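Dec 21, 2025

To: Nabila Yusof, Aubert Fund
Re: Trustlow Local News, second half

The morning show is on air in Tidholm and, as of last month, in Korneck, where the transmitter has forgiven us. Banafsheh Naseri anchors both, with 6 minutes of local weather that viewers write in about – mostly to correct.

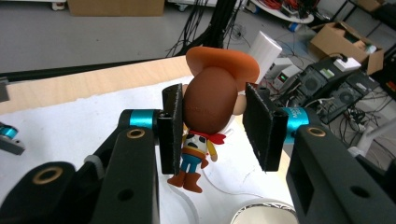
The station anniversary special drew 2,000 viewers and 85 emails, a good share of them asking what became of the old theme tune. We've put it back.

Still open: captions on the late bulletin, and a second sports reporter. Both should be settled by March – the captions more likely.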